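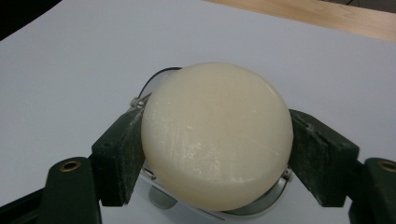
Round cream piece, scuffing toward the lower left.

Progress report, Medve soap and dish project
To: Parato small grants
6 February 2020

Short one this time, sorry, the long version with receipts comes in May.

Where we are. First lot of plain soap is finished and cured. 2000 bars, all unscented, all the same cream color. Wrapping is behind. We planned on paper bands and the bands came in the wrong width, so they went back to Lilon and we are waiting on the replacement. No extra cost to the grant, Lilon is covering the freight.

Surface wear. You asked about this after the last report. Fine scratches and small chips do show up on some pieces, mostly low down, the top stays pretty clean. A few thin lines across the side as well. It's cosmetic as far as we're concerned but the shelters notice it, so we want to stop stacking bars straight on top of each other in the crates. Trying card layers between. Too early to say if it helps. Will report numbers in May, we haven't kept a proper tally so far and should of.

Shape. Sticking with round. Square bars are easier to pack but people complained about the corners in our first tryout, and the Nalov molds are already paid for.

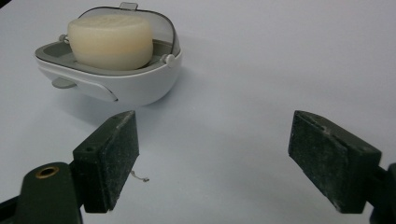 Dishes are the slower half of the project. We ordered 40 samples from Nalov for the tryout and they are in. The grant says "covered dish, suitable for shared bathrooms" and we had a long back and forth over what covered means. The thick round bar sits snug in the gray tray, white body, see-through smoky lid that hinges at both sides with a latch tab at the top center. So it covers. Main thing we liked is you can tell there's a bar in there through the lid. The main thing we didn't like, snug is maybe too snug for a brand new bar, wet hands have trouble getting it out. Asked Nalov for a slightly wider tray, they quoted a tooling charge, we said no for now.

Still open on the dishes:
drainage, needs a real test over several weeks
latch, does it hold up to daily use
lid color, smoky or clear, same price either way
cleaning instructions, draft is written, needs shortening

Tryout sites. 8 are signed up, target in the application was 16. Recruiting has been harder than we thought, places want to know who washes the dishes out and teh honest answer is they do. We are putting that on page one of the sign up sheet now.
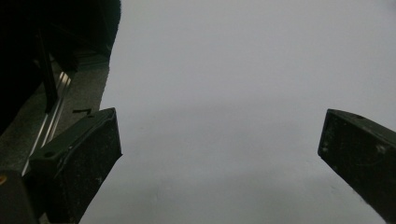

One reply from a site said the soap itself was fine and they would take more tomorrow, but a dish with a lid is one more thing to wipe down, and could they have bars only. A fair point. We'd like to allow a bars-only option for sites that ask, if Parato agrees it still fits the grant wording. Please let us know soon, the sign up sheet goes to print with or without that line.

Budget. On track except wrapping labor, which will run over a little because of the band mixup. Asking to move the unspent van money across. Form attached separately.

Next steps: bands from Lilon, card layers in all crates, dishes out to the signed up sites, then drainage test starts.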